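이 사이트는 로그인 유지와 방문 통계를 위해 쿠키를 사용합니다. 계속 이용하면 쿠키 사용에 동의하는 것으로 간주합니다. [동의] [설정]

로봇 셀 운용 실습 — 강의 자료 6
다지 핸드 장착 팔의 설치, 일상 점검, 손가락 관절 교정
담당: Celina Piątek / 실습 조교: Shuzhen Du
개정: 2018년 2월 3일

6.1 범위

본 자료는 Revville 실습동의 빈 피킹 셀을 대상으로 한다. 셀은 팔과 다지 핸드, 손목 센서 모듈, 선반, 보관함, 바닥 구획으로 구성된다. 제어기 내부 배선과 안전 릴레이는 자료 4에서 다루었으므로 생략한다. 경로 계획은 자료 8의 내용이다.

실습 전에 자료 5의 좌표계 정의(베이스, 손목, 손끝)를 다시 읽어 올 것. 본문의 좌표는 따로 적지 않는 한 모두 손목 좌표계 기준이다.

6.2 전원 투입 전 점검

(1) 비상정지 버튼이 눌린 상태인지 확인한다.
(2) 손목 플랜지의 볼트 표시선을 육안으로 확인한다. 표시선이 어긋난 볼트가 하나라도 있으면 전원을 넣지 않고 조교에게 알린다. 임의로 조이지 않는다.
(3) 손가락을 하나씩 손으로 굽혔다 편다. 걸림이 느껴지는 관절은 점검표에 번호로 적는다. 관절 번호는 손바닥 쪽에서 손끝 쪽으로 매긴다.
(4) 손목에서 나오는 케이블의 피복을 확인한다. 꺾인 자국이 있으면 해당 케이블을 교체한다. 테이프로 감아 쓰는 것은 허용하지 않는다.
(5) 센서 모듈의 브래킷을 가볍게 흔들어 유격을 본다. 유격이 있으면 6.5의 외부 파라미터 교정을 반드시 다시 수행한다.

6.3 전원 투입과 원점 복귀

비상정지를 해제하고 제어기 전원을 넣는다. 자가 진단이 끝날 때까지 70초가 걸리며, 이 동안 교시 장치를 조작하지 않는다. 진단이 끝나면 핸드 원점 복귀를 먼저 실행하고 팔 원점 복귀를 나중에 실행한다. 순서를 바꾸면 손가락 위치를 모르는 상태에서 팔이 움직이게 된다.

핸드 원점 복귀는 모든 손가락을 편 자세에서 끝난다. 복귀 후 엔코더 값이 기준값에서 13카운트 넘게 벗어난 관절은 재교정 대상이다. 한 번 더 복귀시켜 같은 값이 나오는지 본 다음 6.5로 넘어간다. 두 번의 값이 서로 다르면 교정으로 해결되지 않는다. 커플링 나사의 풀림이나 엔코더 커넥터의 접촉 불량을 의심한다.

6.4 접근 자세 확인

파지 시험에 앞서 손을 보관함 앞면까지 보내고 멈춘 상태에서 자세를 확인한다. 속도 제한은 교시 모드 기본값을 그대로 둔다. 확인 항목은 다음과 같다.

가. 손가락은 편 상태로 대상 보관함의 앞면을 향해야 한다. 손끝이 위 칸 보관함의 테두리에 걸리는 높이면 z를 낮춘다.
나. 엄지는 나머지 손가락과 겹치지 않아야 한다.
다. 손목 아래 센서 모듈과 보관함 사이의 간격을 확인한다. 모듈은 손등보다 아래에 있으므로 낮은 칸에 접근할수록 바닥과의 간격도 줄어든다.
라. 케이블은 팔의 전체 이동 범위에서 당겨지지 않을 만큼 여유를 두되, 고리가 선반의 지주나 바퀴에 걸리지 않게 한다.
마. 바닥의 노란 테이프 구획은 선반 배치의 기준이다. 테이프가 들뜨면 같은 위치에 다시 붙이고, 붙인 뒤 선반 위치를 다시 측정한다.

파란 천공 지주 선반의 아래 칸에 쌓인 보관함에 접근한 자세가 아래 사진이다. 오른쪽 더미의 파란 보관함 바로 밑, 흰 보관함 앞면에 손끝이 향해 있다. 손목 밑의 흰 모듈과 거기서 나온 검은 케이블의 위치를 항목 다, 라와 대조할 것.
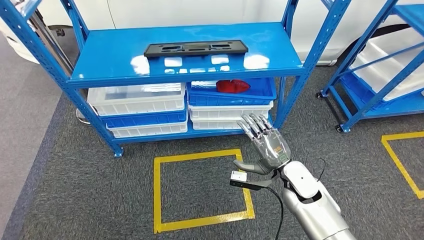

6.5 손가락 관절 교정과 센서 외부 파라미터

(1) 교시 장치에서 서보를 끄고 대상 손가락에 교정 지그를 끼운다. 지그의 평면부가 손등 쪽이다.
(2) 해당 관절의 현재 엔코더 값을 기준값으로 저장한다. 저장 전 값과 저장 후 값을 모두 점검표에 적는다.
(3) 지그를 제거한 뒤 원점 복귀를 2회 실행한다. 지그가 끼워진 채 서보를 켜면 첫째 마디의 기어가 파손된다.
(4) 브래킷을 건드렸거나 유격이 발견된 경우, 교정판을 선반 상판에 올리고 Moneck 교정 프로그램을 실행한다. 상판은 광택면이라 조명이 반사된다. 반사 부위에 판의 모서리가 겹치면 검출이 실패하므로 무광 깔개를 먼저 깐다.
(5) 재투영 오차가 기준을 넘으면 결과를 저장하지 않는다. 판의 위치를 바꾸어 처음부터 다시 촬영한다.

6.6 정기 정비

손가락 관절의 윤활은 학기 시작 전과 8월에 실시한다. 윤활제는 Chuang 정비함에 있는 것만 쓴다. 손끝 패드는 표면에 갈라짐이 보이면 교체하고, 한 손의 패드는 같은 날 전부 교체한다. 높이가 다른 패드가 섞이면 접촉 검출 문턱값이 관절마다 달라진다.

교체 부품의 출고는 Jolanta Wysocka에게 신청한다. 출고 번호를 정비 기록의 비고란에 적는다.

6.7 제출물

점검표 원본, 교정 전후 엔코더 값, 재투영 오차 출력물. 조별로 한 부씩 다음 실습 시작 전까지 제출한다. 6.4의 항목 중 수정한 것이 있으면 수정 전후의 손목 좌표를 함께 적는다.

관련 자료
- 자료 4: 제어기 배선과 안전 릴레이
- 자료 5: 좌표계와 변환
- 자료 7: 접촉 검출과 파지력 설정 (Zachary Simard)
- 자료 8: 선반 작업의 경로 계획 (Rosalie Wyss)
- 점검표 양식

Hostatlow 자동화 교육과정 | 문의: 실습동 조교실 | 무단 전재 금지 | 맨 위로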